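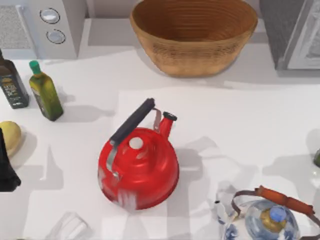

Figure 2. The simulated pantry counter used in the kettle task, with the red kettle near the center.

4.2 What happened to the tea round

I should say up front that I went into the Malabanan office kitchen expecting to write about speed. The staff canteen there serves a floor of claims handlers, and the tea round had been Jonalyn Salazar's job for years before the arm came in. Management wanted to know if the arm could lift a kettle, pour and put it back without holding anyone up. Fine, we measured that (Section 5). But the stuff people kept telling me about in interviews was mostly about where things go.

Take the counter in Figure 2. Noel Aquino built it so we could train the policy before touching the real kitchen, and he made it crowded on purpose: bottles along the left, a woven bowl behind the kettle, a blue and white teapot down in the corner, a clear glass cup near the bottom that is pretty hard to make out against the white. I showed it to the kitchen staff on a laptop and Jonalyn laughed out loud. "Who leaves the olive oil there?" Everybody had an opinion! Chaltu Seyoum wanted the glass cup gone before any arm went near it, and she was right to worry, as the failure counts will show.

We ran 2000 simulated episodes with the kettle's position and heading changed each time. The arm got a clean grasp on the handle in 1493 of them. Most of the misses came when the handle pointed toward a tall bottle and the wrist had no room to turn. A person just slides the bottle over (I do it without thinking), but our policy had no such move, so somebody had to clear the space first.

And that somebody was Jonalyn. Once the arm was running in the real kitchen, her mornings changed shape. She poured less and tidied more. She told me she now looks at the counter "like it's a parking lot," checking the gaps between things before she starts the arm. She didn't mind the lifting going away, her shoulder had been bad since December, but she did miss the chatting that used to come with handing over a cup. Yvette Vachon, who supervises the kitchen, hadn't put any of this tidying in the job description, and when I asked her how long it took she guessed a couple of minutes. In the logs it came to 33 minutes over a shift.

I find that gap more interesting than the grasp rate, to be frank. The tidying is skilled work, and it was invisible in the schedule until we went looking for it. After we shared the logs, Yvette added the time to the rota and let Jonalyn decide where the bottles live. Sumathi Arumugam and I then changed the simulator to match her layout, with one open strip kept beside the handle, and reran the full set. Those results are in Section 5.3, along with the pouring trials.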